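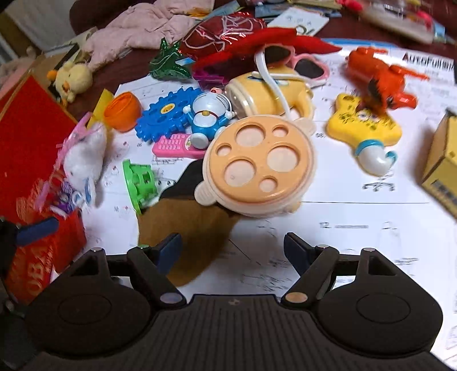 Instructions for the office chair, spread over the table.

September 30, 2022

Went to the housing meeting at the library after work. I said I wouldn't, and then I was in the second row with my coat on for two hours. The subject was the short-term rental cap, again, and whether Mirkness will be let off it.

Mirkness is the old cannery block by the water. The owners want the whole building licensed for stays under a month, and they have hired a firm called Foro to tell us why this is good for us. Foro brought slides. The big number was 441, which is how many nights of lodging the town is supposedly short over the summer festival. I wrote it on the back of my hand because I wanted to ask where it came from. When the time came I did ask, and the answer was "modeling." I asked what went into the modeling and was told that visitor demand went into it. So the demand is high because they put in high demand. I sat down.

I'm not against visitors. I like the festival, I even like the traffic a little, and I know the bakery makes its winter rent in those two weekends. What I don't buy is that a building full of key boxes does much for the bakery in February. When Mirkness had tenants, people came out of it at seven in the morning and bought coffee. Now half of it is dark from Monday to Thursday and there's a sign in the lobby asking guests not to roll suitcases after ten.

The other side annoyed me too, to be fair. A man behind me kept saying there are 993 illegal rentals in the county. He had it from a website. The website, when I looked it up on my phone, counts a listing every time it shows up, so the same back bedroom on Ibarra Street could be in there four times over. If we're going to complain about their math we could stand to do some of our own. I said this to the woman next to me and she moved her bag to her other side.

Then the fee. Under the draft, each license would cost the owner 139 dollars a year. One hundred thirty-nine! They'd make that back before the guest found the light switch. The council says the money will go toward enforcement, and enforcement right now is one part-time inspector and an Amix hotline. Amix is the company that takes the complaint calls. I've called it twice, once over the music and once over the trash, and both times got a reference number and nothing after. I still have the numbers on the fridge. I suppose if anybody from Amix ever rings I'll be ready for them.

They voted to put off the vote. It comes back in October, with a "refined proposal," and I'd bet money the refined proposal is the same one with a carve-out for buildings over a certain size, and that the certain size will be a bit smaller than Mirkness. I hope I'm wrong and have to cross this out.

Something I keep turning over is how everyone in that room talked about "the neighborhood" as if we'd all agreed on what it was. The owners mean the view. The council means the tax base. I mean the five apartments on my stairs, and two of those are rentals now. I used to know who was coming up by the sound of their feet. Last weekend a bachelor party tried my door with the code for the one upstairs, and they were perfectly nice about it, and I was still standing in the hall in my socks at one in the morning.

My own landlord hasn't said anything about next year. The lease runs out in the spring. He asked in passing whether I'd "thought about my plans," and I said my plans were to live here. He laughed, which I didn't care for. I bought the desk chair anyway. If I'm pushed out I'll have to take it down the stairs, but I'm tired of holding off on furniture on account of what somebody might do.

Walked home by the water. Counted the lit windows at Mirkness and got to 5, then lost my temper with myself for counting, as a Friday evening proves nothing either way. People go out.

To do: write to the council and ask for the modeling in writing. Ask for the complaint log too. They'll say it's confidential. Ask anyway. Pick up milk.

We use cookies to remember your preferences and to see how this journal is read. By continuing to browse you accept our use of cookies. Accept | Manage settings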